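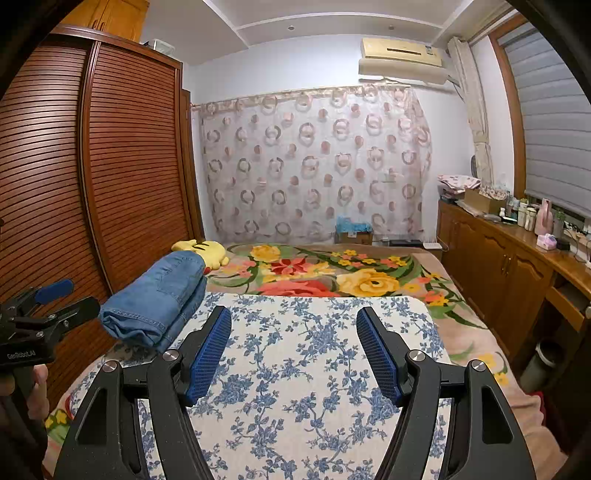

Paired hand-held grippers over a bed, with a quilt and folded jeans.

Pludadmont is a method for teaching two-armed robots to handle clothing and bed linen from demonstrations made with hand-held grippers in furnished homes. It was developed at Stendeo and named, for reasons left out of the published report, after a street.

Method

The demonstrator carries one gripper in each hand and does the housework in person, the robot being excused until later. Finger motion and wrist-level video are recorded together, and a policy is trained to predict the next short stretch of movement for both arms. Episodes are filmed in lived-in bedrooms, where patterned bedding makes it hard to tell a garment's edge from a printed rose. Earlier work had favoured plain grey tables, a colour on which trousers are seldom folded outside laboratories.

Denim receives its own category in the training set. It is stiff enough to stand when pinched, and its doubled seams give the fingers something to catch on. In a typical two-handed episode, one gripper holds the folded jeans while the tip of the other device touches the cloth near a pocket.
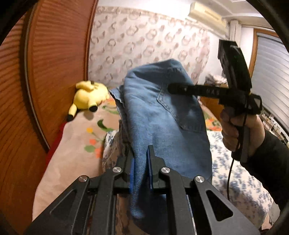
Results

The set known as Grument contains 2,569 episodes. Trained on all of it, the policy folded jeans acceptably in nearly 40 per cent of trials, "acceptably" being defined by the authors in a generous footnote. Quilts fared worse. Performance fell sharply when the colour of the bedspread was close to that of the garment.

A later variant, Shetty, added a second attempt after each failed grasp – a behaviour long established among people.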